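4.2 Handling of Clear Glassware

Measuring and pouring small amounts of liquid is common in both kitchens and small finishing shops, and it remains one of the weaker skills in the Vonia chore set. We therefore treat it apart from the rigid-object chores of Section 4.1. The policy under test, Drument, was trained on 2,000 demonstrations, of which 1,413 involve at least one transparent vessel. Grasp force is limited in software, and no tactile signal reaches the policy.
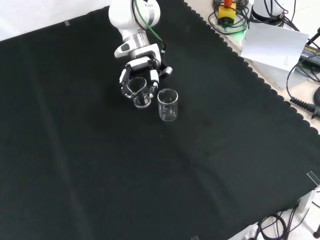
Figure 3. Beaker held slightly above the cloth, next to a second, taller beaker.

Close spacing is the main source of difficulty. When two vessels nearly touch, the fingers must enter a narrow gap, and a small lateral error moves the neighbor. The Ghoneim planner, used here as a baseline, treats the neighbor as a fixed obstacle and often returns no path. Drument returns a path in nearly all cases but makes more contacts.
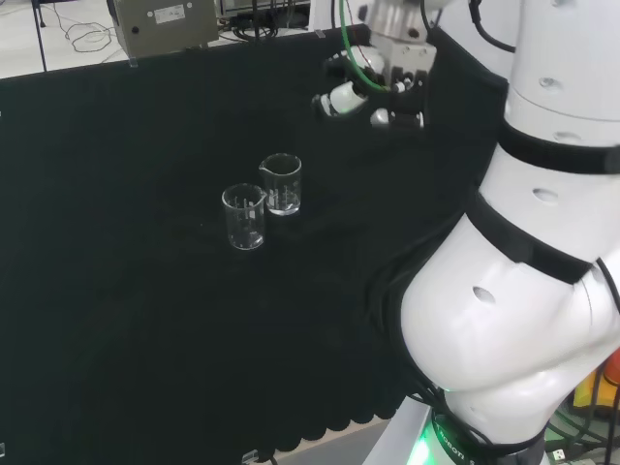 Fill level was the second variable. Liquid changes both the mass of the vessel and its appearance to a depth sensor, and the two effects are hard to separate. A typical pair has one beaker with clear liquid in roughly its lower half and another that appears mostly empty, with a small amount at the bottom. Against a dark cloth the graduation lines remain usable as visual features, while the liquid surface is often lost. We scored a trial as failed if any vessel tipped or if the grasp was released early. Of 1,048 scored trials, most failures occurred during approach, before the vessel left the cloth.

Empty beakers were tested under the same protocol, with the gap between them varied by trial. The Vustetti detector was retrained for this condition, as its stock weights merged adjacent rims into one object.

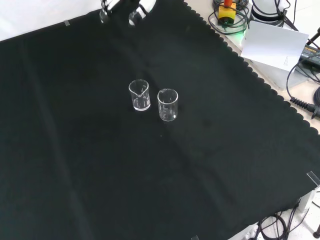
4.3 Failure Recovery

Recovery was limited to 2 attempts per trial. After a missed grasp the arm returned to its start pose and a new estimate was taken. Tipped vessels were not recovered by the policy and were reset by hand. On present results we do not consider the system ready for unattended pouring in a home.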